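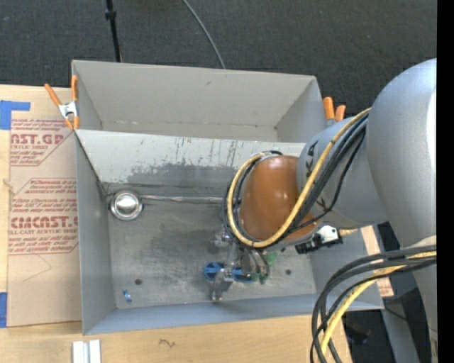

4. How first-time owners set, and then kept, their prices

4.1 The first price

We had expected, when we began visiting the small food businesses of Kivwood and the villages up the valley from it, that the first price a new owner put on a jar or a loaf would be the product of some arithmetic, even if the arithmetic was rough. Most of the people we spoke to had taken the evening bookkeeping course at the town library, and the course spends a full session on costs. So it came as a surprise to us (and, judging by their laughter, to several of the owners as they heard themselves say it) how few of them had started that way. Of the 53 owners who filled in our questionnaire, most said that the first price had come from looking at a similar product on a nearby shelf and going a little under it. The cost sheet, where there was one, was filled in afterward.

Kalliopi Delić makes pickled peppers and a very good plum spread in what used to be her parents' garage, and she described the moment in a way we heard again and again, with small changes, in other kitchens. She had stood in the grocery with her own jar in her coat pocket, holding it up next to the others to see which was closest in size. The store's cheapest jar was a bit larger than hers and the fancy one was a bit smaller, and she picked a number between the two that she would not be ashamed to say out loud to a neighbor. That phrase, or something close to it, turned up so often in our notes that we gave it a code of its own. Owners were thinking of particular people when they set a price, and the people they had in mind were mostly aunts, former coworkers, and the parents of their children's friends.

This fits fairly well with what we said in Section 2 about selling into a community one already belongs to. The first customers of nearly every business in the study were people the owner knew by name. They were generous customers in some ways, since they put up with late orders and crooked labels, and they were difficult ones in others, because a price told to them in person becomes a kind of promise. Arben Begović, who bakes flatbread and sells it from a stall by the bus station, told us he could have charged strangers more from the very first week. There weren't any strangers in the first week, though, and by the time they came along the number was already painted on the board.

4.2 What the receipts add

The 28 owners who agreed to longer interviews also let us copy their purchase and sales slips, and we are grateful to them for it, because nobody enjoys having a shoebox of paper looked through by visitors. We ended up with 1490 usable slips covering 22 months of trading. A good many more were too faded to read, or had been used for phone numbers and shopping lists on the side that mattered.

Reading these alongside the interviews was slow work and we would do it again gladly. Memory turned out to be quite dependable on the selling side. Owners could tell us, usually to the coin, what they had charged and when they had changed it. On the buying side things were much hazier. Sugar, oil, flour, and lids were remembered at the price paid when the business opened, even by people whose own slips showed that they had been paying a good deal more than that for the better part of a year. Jars were the clearest case. Several owners bought theirs from Mevance, the packaging wholesaler on the ring road, and the wholesaler changed its price list more than once during the study. Owners noticed each change on the day, grumbled about it at the counter, and then went home and kept using the old figure when they worked out what a jar cost them.

We don't think this should be put down to carelessness. Anyone who has watched Kalliopi Delić write down the weight of each tray of peppers in pencil would find it hard to call her careless. Our reading is that the cost of an ingredient, for these owners, belonged to the story of how the business began, and was told and retold along with the rest of that story. The shelf price belonged to the present, and had to be looked at every morning.

4.3 Raising a price

If the first price was set with neighbors in mind, it was raised with even more thought for them. We asked each interviewed owner to walk us through the most recent increase, from the first time the idea crossed their mind to the day the new number went up. The stretch between the two was long. Owners spoke of waiting until after the holidays, until the new labels arrived, until school started, or until someone else in the market went first. Going second was widely preferred. At the Saturday market in Kivwood it was common knowledge which two or three stalls tended to move early, and the others watched them with real interest.

The increase, once it came, was often softened with something. Some owners made the jar a little fuller. Others kept the old price for people who brought jars back, which had the side effect of cutting down on trips to the wholesaler. Shadi Bataineh, who sells roasted chickpeas and spice blends under the name Kallio, printed a short note and tucked it into every bag for a month, telling his customers what he paid for cumin and asking them to be patient with him. He had dreaded it, he said, and then had more conversation out of that little slip of paper than out of anything else he had done since opening. People wanted to talk about cumin. Two of them brought him seeds from their gardens.

There were also owners who never raised a price at all in the period we followed. We were worried about this group at first, and on the evidence of the slips we were right to be worried about some of them. A few, however, had lowered their costs without ever describing it as a decision. They had moved from buying small sacks to sharing a large one with another stall, or they had dropped the product that took the most time. One had given up a line of candied orange peel that everyone loved and that, by her own later estimate, had been paying her nothing for her evenings.

4.4 Sorting and grading as a hidden cost

A matter we had not planned to study, and which owners kept bringing up anyway, was the time spent sorting. Fruit and vegetables bought directly from growers arrive mixed, and someone has to go through them before anything is washed or cooked. Hardly anyone counted these hours. They were done in front of the television, or with a grandmother's help, or late on Friday with the radio on. Those who shared the kitchen at Dralinier, where the tables are booked by the hour, were the exception. Once an hour at a table had a price on it, sorting was suddenly a cost, and people became quite inventive about it. Figure 1 shows a large metal bin with two sections.

Čestmír Charvát, who presses apple juice and had used the shared kitchen for two seasons, told us that he now pays his growers a little extra for apples sorted before delivery. He had resisted the idea for a long time, as it seemed to him a rich man's habit. What changed his mind was writing down his own hours for one November, at our request, and looking at the page afterward. He has kept the page. We would not build too much on one man and his apples, but three other owners who filled in the same time sheet also changed the way they bought, and each of them mentioned the sheet when we asked why.

4.5 Some cautions

The interviews were carried out by two of us, with Zdenka Bošković doing the larger share, and she grew up in the valley and is known to a good number of the people in the sample. We think this helped. It got us into kitchens and it got us a great deal of plum spread. It may also have made some owners gentler in what they said about neighbors and competitors than they would have been with someone from farther away, and passages about other stalls in particular should be read with that in mind.

The slips lean toward the summer months, when there is more to sell and more paper to keep. Winter purchases are thin for the bakers and thinner still for the juice makers, so we have not tried to compare seasons. Sales to family were almost never written down, and we left them out of the tables in Section 5 entirely.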